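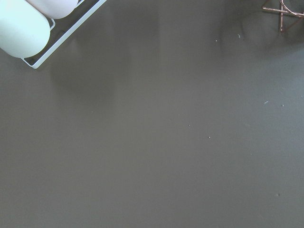 3.2 What people did with the leftovers

I went into this part of the study pretty sure I knew what the diaries would say. My own habit is to eat cold takeout noodles standing up at the counter, and I figured most people were like me. They're not! Out of 1416 diary entries, 327 mentioned food that had been cooked or bought the day before, and the bulk of those were eaten warm, at a table, often with something new added on top. Rice was the big one. People fried it, souped it, packed it for lunch, and one person in Pandthorpe put it in pancakes (I've tried this since, and it's good if you go easy on the salt).

Nanna Þorgeirsson and I coded the entries separately and then compared. We disagreed mostly on what counts as a leftover. If you roast two chickens on purpose so there's one for Monday, is the second chicken left over? Nanna said no, I said yes, and Yupin Khamphan, who had to break the tie, said it depends on what the cook calls it. So that's the rule we went with — if the diary used the word, or something close to it, we counted it. Planned extras went into their own pile and come back in section 4.
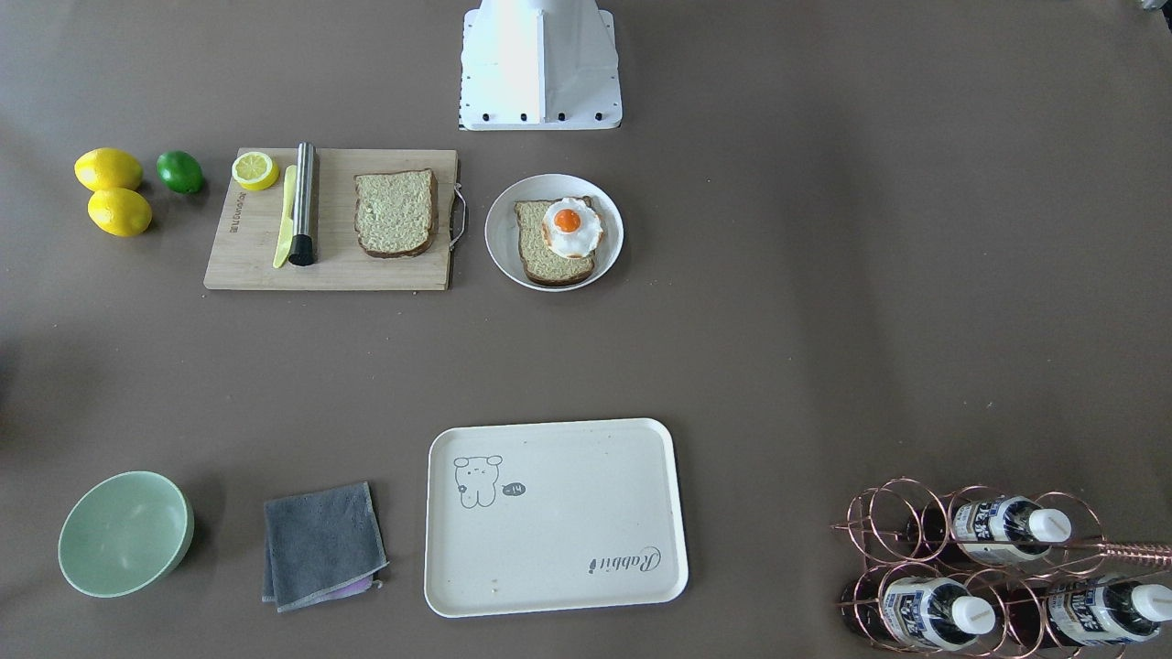 The breakfast entries were the messiest to sort. A lot of people don't think of breakfast as a meal you write down, so we got things like "the usual" or "bit of last night's" with no further clue. Six households wrote back when we asked them to explain, and their answers are in Figure 3, next to the dinner entries from the same week. Figure 3 also splits the Omeo households from the Pandthorpe ones, and you can see the Omeo group reheated far more in the morning. I think that's down to earlier dinners, though I can't show it with what we have.

One thing I didn't expect was how strongly people felt about the microwave. Agnes Torvik had warned me, having run a smaller diary project in February, and I sort of laughed it off. But the comments box was full of it. Pizza goes in a dry pan, dumplings get steamed again, fish never gets reheated at all (and never at work). Some of these rules had been handed down from a parent and some came from one bad lunch. We hadn't planned to code for any of this, so Arvid Lindholm went back through the whole set and tagged every entry that gave a heating method. His tags are the ones used in the next section.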